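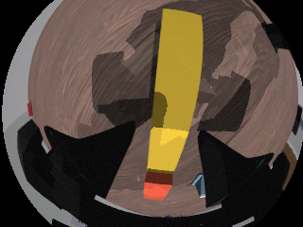 Figure 11.1. A simulated wrist view of the gripper over a wooden tabletop, with its two fingers on either side of a long yellow bar.

Chapter 11
Closing the Fingers

By now, if you have been building along with us, you have an arm that moves more or less where you tell it to, a table it doesn't knock into (most days), and a simulator on your computer that you have probably cursed at once or twice. I remember that stage very fondly. My own first arm went together over one long February in the shared workshop at Irkmont, on a bench I had to clear every evening so the bicycle people could have it back, and I spent a good many of those evenings just waving the thing around and feeling pleased with myself -- which I recommend, by the way, before you go any further!

Waving is not holding, though, and in this chapter we get down to the business of picking something up.

Look again at Figure 11.1. The fingers are dark, the bar is bright, and neither finger visibly touches it. From this viewpoint the bar looks widest at its far end, and the edge of the table bows outward, so please don't lay a ruler on the page and expect it to tell you how wide to open the gripper. Notice the shadows too. The lower part of the bar is a much lighter yellow than the rest, with a sharp line between the two, and a simple color filter may well decide it has found two parts where you and I would see one long bar. We will meet that problem in Section 11.2, and I'm afraid it will follow us for a while.

My friend Bienvenido Estrella, who shared the bench with me at Irkmont, had a habit I have since borrowed. Before he let the fingers close, he would stop the program and say out loud what he thought was going to happen. "Left side first, then it'll slide." He was wrong nearly as often as he was right, but he always knew which guess had failed, and his notebook from that winter is still the best guide to gripping I own.

What you will need

The gripper you built in Chapter 9, with the Skotmont finger mounts or your own printed ones
The Gokance servo board, set up as in Chapter 10
A simulator scene with a tabletop and a few small, simple parts
A notebook, and a pencil you don't mind losing

Before you begin

Run the open-and-close routine 18 times with nothing between the fingers, and write down where they stop each time. It is dull work, I know -- put some music on. If the stopping point wanders, go back and tighten the linkage before you read Section 11.1.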